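Rurent wants to lease you a gripper

Trodard's two-finger gripper is now on offer by the month through Rurent, with a wrist camera and a setup visit included. The minimum term is three months. The sales sheet promises "gentle handling of soft goods out of the box," a line we have read before from other firms, usually just ahead of a long February on the phone with support.

Soft toys are the showpiece this time. Fuzzy fabric gives, folds and hides its own edges, so it makes a fairer test than the usual foam block. We still have doubts. Holding one plush is a long way from clearing a mixed bin for a full shift, and the sheet gives no drop rate at all.
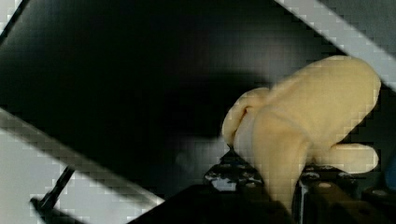 Pale yellow plush between the gripper's two fingers, from the wrist camera.

The lease works out to more than 15 percent over the purchase price if you keep the unit for 18 months. Finger pads are extra – and the sheet won't say how long a set lasts. Wojcik sells a plainer kit with pads included, though you do the wiring yourself.

Bustholm has a Trodard unit on a 14-day trial. We have asked for the pick logs, misses included. Until those arrive, we would hold off on signing.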